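# How to fold a thick knitted sweater on the bed

I wrote the first version of this page in June, when I was putting away the winter clothes, and I come back to it every year. A heavy sweater is not difficult to fold, but if you fold it like a T-shirt it becomes a ball and takes half of the drawer. The method below works for me with wool, with acrylic and with mixed yarn.

## What you need

- A flat place bigger than the sweater with both sleeves open. I use the bed.
- A drawer or a box. Mine is a Brolard box, 15 cm high inside.
- One sheet of thin paper, only for sweaters with raised decoration.

## Prepare the bed

Push the pillows up to the headboard and pull the blanket straight with your hands. A plush blanket is good for this work, the knit holds to it a little and does not slide. Then put the sweater near the foot end, face up, with the collar toward the pillows, and open the sleeves to the sides.

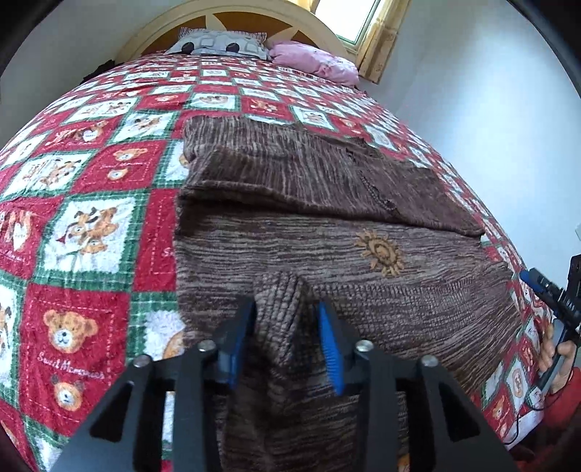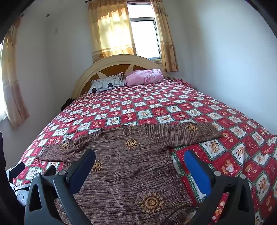
## Fold

1. Smooth the body from the collar down to the bottom edge. Use the flat hand and do not pull, or the ribs will become wide.
2. Look at the corners at the bottom. In thick knit they like to curl, so open them before you continue.
3. If there are raised parts, such as coiled suns or flowers made of cord, lay the thin paper over them now.
4. Turn the sweater face down. Keep the paper in its place with one hand.
5. Bring one side to the middle of the back, and lay the sleeve down along the body. Do the same with the other side.
6. Fold the bottom edge up by one third, then one more time to the collar.

Turn it over. The collar should be on top and the front should be smooth. If one side is thicker, probably a sleeve is twisted inside – open it and begin again from step 5.

## Where to keep it

Do not hang it. My heaviest one is 600 g, and after one winter on a hanger the shoulders had two points which never went away completely. In the box I put the heavy sweaters at the bottom and the thin ones on top, and I leave a little air under the lid.

Before closing the box, check that the sweater is fully dry, also inside the cuffs.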